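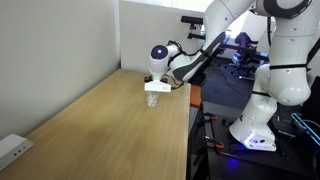 Feb 8, 2022. Trerkitside laboratory, second session.

The arm made an unscheduled protective stop at cycle 373 of the Nena endurance run. The gripper had been commanded to open above the cup and did not respond. Chiến Tôn pressed the emergency stop and logged the fault before anyone approached the table.

The controller record shows that communication with the gripper was lost for 75 milliseconds, against a permitted limit of 50. A similar loss was recorded in January and was closed at that time as a software matter. I no longer consider that finding adequate and have reopened it.

The wrist cable is to be replaced and its routing reviewed before power is restored. The run of 1,000 cycles will begin again from zero. Ternitz has been informed and has asked for the complete log.

No injury occurred. The incident form was signed and filed under Kiều. Access to the cell remains restricted to the two of us until the new cable has been tested.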